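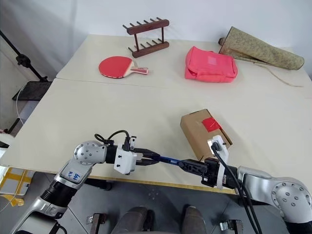
RALLUM, June – Wahyudi Kwok, project report, Design and Everyday Objects

What I set out to test

The study room has two white tables pushed together to make one long surface. Things collect on them. The department's answer is a tidying method called Clatideo, which arrived as a handout and a set of printed labels. It says that any shared table can be kept clear if every object on it has a "home" and a "reason." My project was supposed to show how well this works. I was doubtful at the start and I am still doubtful, though for different reasons.

The handout claims the method suits any room. It gives no account of which rooms it was tried in, or of what counted as a clear table when it was.

The objects

I chose ordinary things for my notes. The dark reddish-brown wooden rack at the back has two parallel bars with a row of short upright pegs on each. The table tennis paddle in front of it has a red rubber face and a light handle with a red-and-white band. The small brown cardboard box has red tape on top. I left out pens and paper, which come and go too fast to follow.

Under Clatideo the paddle is easy. It is sports equipment, so its home is the sports cupboard. But the cupboard is down the hall, and people who want a game after lunch would have to walk there and back. The method treats that walk as free. I don't think it is, and I think that explains more about where paddles end up than any label could.

The rack is harder. I asked people in the room what it was for and got "chopsticks," "drying something" and "isn't it yours?" The handout says an object without a known use should be removed. I disagree. A rack with pegs is a storage object itself, and throwing out storage to make a room tidier seems backward. It also stands up well and takes little space for its size.

The box is a problem for the whole scheme. Is it an object or a container? If it is a container, its contents need homes too, and the handout sends you back to step one.

What I tried

For the first half of the project I followed the handout as written. For the second half I dropped the labels and used one rule of my own: the rear table can hold things, and the front table is for whatever is being done at the time. The seam between the two tables makes a handy border that needs no sign.

I kept a diary for both halves. I will not pretend it is strong evidence. I was in the room most afternoons, people knew what I was doing, and at least one of them moved things to help me. My notes do suggest that people understood the seam rule sooner. They asked me about the labels nearly every day and about the seam only in the first few days.

Comparison with Stunomer

My supervisor asked me to look at Stunomer as well. It is a longer guide, 2,000 words against a single page, with nine categories of object. I sorted my objects by it. The rack fit two categories and the box fit none. I gave up on it after that, which may be unfair to the guide, but I doubt a shared room would give it any more patience than I did.

Weak points

The room was only one room. I had no measure of tidiness other than my own opinion, and my opinion was formed before I began. A better project would have someone else judge the tables without knowing which rule was in use. I would also want to start with a different mix of objects, including some that somebody cares about losing.

The printed labels are still in my folder, and I can return them to the department office on request.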